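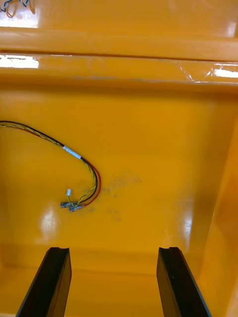 Arvid Lindqvist wrote to the employee bulletin in March that the robot arms ought to be judged by what they leave for people to do, and that a quieter bench is of little use to staff who no longer know what is expected of them there. Management at Narkimum has now answered that concern in a notice on staffing at its parts sorting and recovery shop.

The notice, issued on June 10, 2020, states that no positions will be removed as a result of the introduction of robot arms at the sorting tables. Employees who until now have moved circuit boards, small motors and wire harnesses between trays by hand will be assigned to inspection, repair and the setup of work for the arms. Training for the new duties takes 10 working days and is paid at the regular rate.

According to the notice, the shop handled 2189 parts by hand in the last full month before the arms were installed. In the most recent month, with the arms in use on a single shift, the total was 2515. The company said the difference should not be read as a target for individual employees, and that output per person will no longer be posted in the shop.

Circuit boards remain the most demanding items. Their edges are uneven, tall components stand close to one another, and a board that is gripped in the wrong place may have to be set aside. Employees at the tables will therefore keep the authority to stop an arm at any time without asking a supervisor.
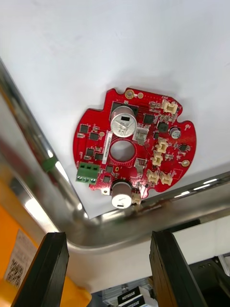 Changes to duties and shifts

Under the new arrangement, each shift will have one employee responsible for the arms and one for checking parts before they go on to Tondimon, the company's repair and testing site. The two roles rotate weekly. Wire harnesses that have become tangled will continue to be separated by hand.

Employees who do not wish to work with the arms may apply for a transfer to packing or receiving until the end of the training period. The employee council, chaired by Samira Hosseinzadeh, asked that transfers carry no loss of seniority, and the company has agreed to the request in writing.

The council also raised the matter of noise and reach around the tables. A review of both has been assigned to Destov, an outside workplace safety firm, and its findings will be made available to all staff. Up to 1000 hours have been set aside for training and follow-up across both sites.

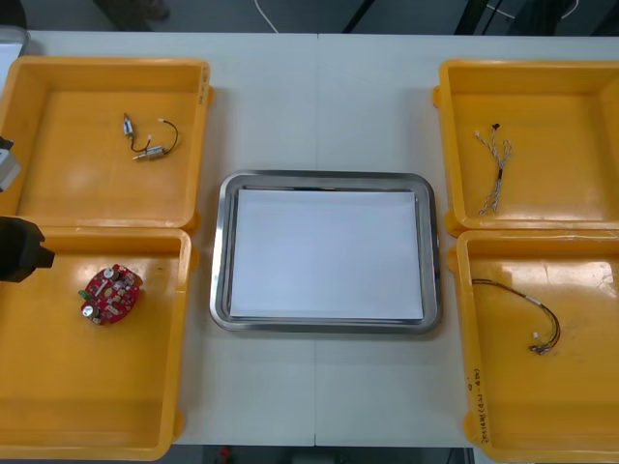
Sorting table with parts trays and a paper-lined steel tray. Photo: Narkimum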